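Search this site
Search
Menu

The Mat on the Bed: A Visit to a Wernville Spare Room

By the Wernville Home Pages editor
Sunday, November 25, 2018

I had been promised tea and a look at a well-organized spare room, and I got both, along with a slice of date loaf and a much longer conversation than either of us had planned. My host moved into her half of a duplex on Zindale Street four years ago, and she has been rearranging the back bedroom ever since. She asked me to leave her name out of it ("my sister reads this, and she'll only want to borrow things"), so I'll simply call her my host, and a very good one she was.

We started with the bed, as it happens to be where all her folding gets done. "I've never owned a proper laundry table," she told me, pouring the tea. "My mother folded on the bed and her mother folded on the bed, and when I tried doing it on the kitchen counter I kept finding toast crumbs in my pillowcases!"

What makes her bed a bit different is the woven mat laid over the top of it. She grew up sleeping on one through the hot months and still prefers it to a sheet in summer, but she has come to love it for laundry as well. "It's firm, you see. A duvet swallows everything. You put down a nice square sweater and it slides off into a valley somewhere, and then you're folding it again. On the mat, a pile stays a pile."

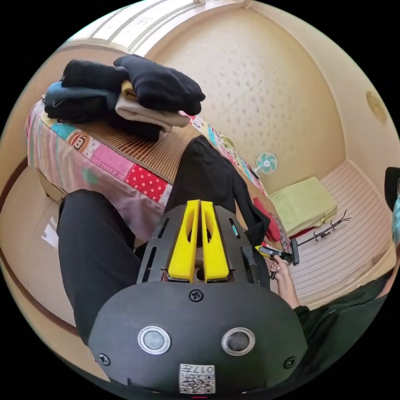 The mat, the patchwork and a pile already folded.

The colourful cover was the part I kept coming back to, with its pinks and blues and yellows, the polka dots, and that big-eyed monkey looking out at the room. I asked whether it had been meant for a child, and she laughed and said it had been meant for anyone who liked it. "I bought it at the Gurness flea market in September, for six dollars, and I'd have paid more. I own a great many grey and black clothes. Something in the room ought to be cheerful."

Her method is gentle and not especially strict. Heavy things go at the bottom of the pile, and anything soft or fuzzy goes on top so it doesn't get squashed flat. She doesn't iron unless there's a wedding. If a corner hangs over the side of the stack, she lets it hang. "I used to refold for corners," she said. "I had a book about it and everything. Then I thought, it's going in a drawer, who is it for?"

We did talk about the drawers, which she opened for me with some pride. They belong to an old Hirano dresser she found through a neighbour and hauled home in the back of a borrowed van, and they stick terribly when it's humid, so she rubs a candle end along the runners every spring.

Before I left I asked what she would change about the room, and she took her time over that one, topping up my cup while she thought. More hooks, she decided, and possibly a better lamp for the winter, when it's dark by the time she gets to the socks. The mat and the monkey are staying where they are.

Contact us | © 2018 Wernville Home Pages | Back to top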